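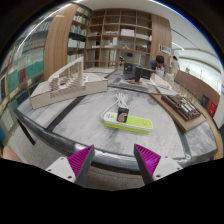
Re: Power strip on a marble table, Restwood rental

restwood_tenant
Moving in September. The dining nook has one outlet and I need a laptop, a lamp and a slow cooker there. Is a strip OK for all three?

mkl_90
Laptop and lamp, sure. I'd put the slow cooker straight in the wall.

pinegrove
Disagree. A small slow cooker draws very little. Mine says 460 watts on the bottom. Check the rating on the strip and add everything up.

mkl_90
Most manuals still say wall outlet only. I go by the manual.

restwood_tenant
Manual does say wall only. Cooker goes on the kitchen counter then. Is a 10 foot cord too long for the rest?

pinegrove
Fine for those two. Keep it out from under the rug.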